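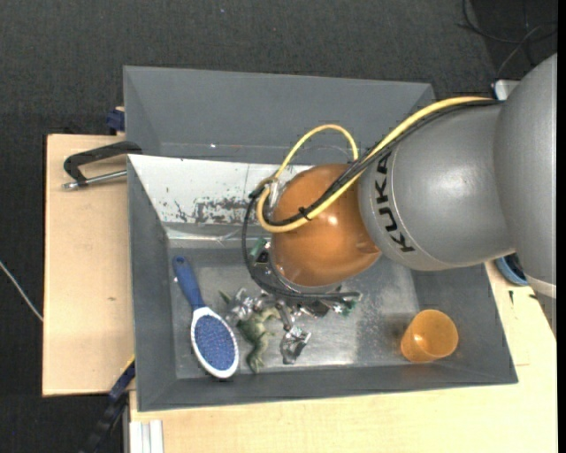
How many things should go in one sorting bin? Fewer than you think — a small handful is plenty if you want to see each item without digging.

Our Plostetti swap shelf has been running on that idea since December and we're thrilled with how it's going! Mirsad Softić spent an evening splitting the old jumble (140 odds and ends, all logged in his notebook) into shallow bins, and the difference when you're looking for something is huge. Things get picked up, looked at and taken home again, and people have started bringing in really lovely bits to replace them.

If you're dropping off, please keep to two items per visit and put them flat on the floor of the bin, with nothing stacked on top. Anything sharp goes to Panagiotis Leka at the desk. Full bin? Use the next one along — there's always room somewhere by late afternoon.

We'd also love a few more bins with sloping sides, which are so much easier to reach into. Scuffs and scrapes are fine by us. Leave them by the Zupan door any time before 6pm.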